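Tefera Bench Robotics Forum > Learning from Demonstration > Results and Write-ups

Thread: Mixing "recovery" demos into a fruit basket dataset – bigger jump than I expected

gearlash_42
Posted Jan 26, 2023

OK, I have to share this one because I've been grinning at my training curves all week! Background for anyone who missed my November thread: two arms, a wicker basket with a handle, a bunch of play fruit. The policy has to put the loose fruit in the basket and then get the fingers around the rim to shift it across the table. Imitation learning only, no rewards, no sim.

My first dataset was 1,000 teleop demos, all of them clean. Start pose, pick, place, done. The policy looked great right up to the first small mistake, then it just sort of hovered. Anyone who has trained one of these knows the hover.

So I added 306 short clips where I start from a bad state on purpose. Fruit balanced on the rim, finger caught behind the handle, peach pushed too far from where the arm wants it. Each clip is only the fix, nothing else. Same network, same number of training steps, same everything.

Out of 66 test runs per policy, the clean-only one finished 29. The one with recovery clips finished 51. I ran the whole thing through Mulero with the default settings, so there's no clever tuning hiding in there.

tableseam
Replied:

Nice numbers! Did you hold the total amount of data fixed, though? If the second policy saw 1,306 demos and the first saw 1,000, you've shown that more data helps, and we all knew that.

gearlash_42
Replied:

Fair! The clips are short, so in frames it's a much smaller bump than it sounds, but no, it wasn't matched. I have a third run going now with clean demos taken out until the frame counts line up. It's at 38 finished with 12 test runs left to go, so it already beats clean-only.

oddjoint
Replied:

I'll be the grump. I tried this last year on a drawer task and it made things worse. The policy learned to get into the bad states, because in the data the bad states were always followed by something useful happening. It would bump the drawer, fix the bump, bump it again. Did you see anything like that?

gearlash_42
Replied:

Yes!! In my first try, exactly that. I'd left in the part where I set up the mistake with the arm. So the policy was watching me knock the peach away and then go fetch it, and of course it copied both halves. Once I trimmed every clip to begin after the mistake, the looping mostly went away. Were yours trimmed?

oddjoint
Replied:

Not all of them. Hm. I'd have to go back and check. I still think you're going to run into it on longer tasks, where a "bad" state and a normal halfway state look the same to the camera.

pixelfarmer
Replied:

What views are you feeding it? I ask because the Irkholm people had a write-up claiming wrist views do nearly all the work for recovery and the head view is only there to find things. I never quite believed it.

gearlash_42
Replied:

Head plus both wrists. I did a quick test with the head view dropped and it was pretty bad at the first reach and then totally fine once it was close. So I lean toward believing them, at least for a table this size. With the wrist views dropped, it could find the basket every time and then fumble the rim.

The handle is what makes it interesting to me. From the head it crosses right over the fruit, and from the wrist it runs up out of view, so the policy never gets one tidy look at everything. Head view first, then wrist:

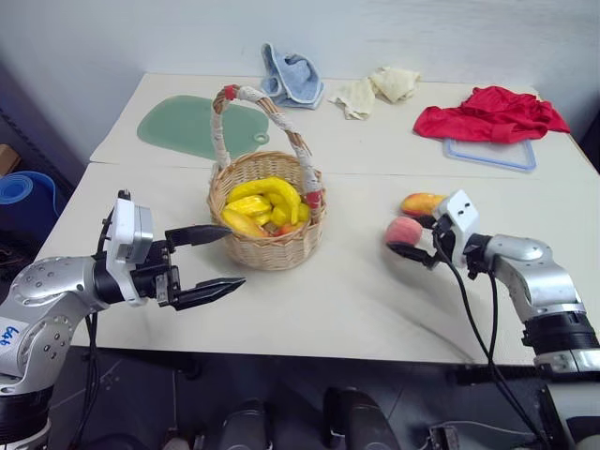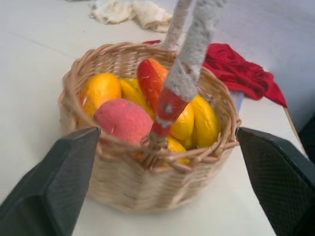 Anyway, the rim is where the recovery clips earned their keep. The clean-only policy would touch it slightly wrong and freeze. The new one backs off a little and comes in again – I cheered out loud the first time.

tableseam
Replied:

Do you move the clutter between runs? The cloths and so on. If they stay put, the policy could be using them as landmarks.

gearlash_42
Replied:

I shuffle them between sets of demos but not between every single one, so it's a real concern. I want to do a test set with cloths it has never seen.

pixelfarmer
Replied:

Please do! We got burned by that. Our policy turned out to be lining itself up on a towel. Swapped the towel, lost half our successes.

oddjoint
Replied:

Went back and looked. Of my 2,758 clips, a good chunk start before the mistake. So I take back part of what I said. Not the part about long tasks.

I'm going to trim them and retrain on the Jandedska cluster when I can get a slot. If it still loops I'm coming back here to complain.

gearlash_42
Replied:

Deal! If you want it, I have a little script that steps through clips and lets you set the start frame with one key. It's ugly, but it got me through all of mine in an afternoon. I'll put it in the file section tonight.

tableseam
Replied:

I'd use that too. And post the matched-frames result when it's finished, even if it comes out flat.

gearlash_42
Replied:

Will do. 9 runs left now, 40 finished.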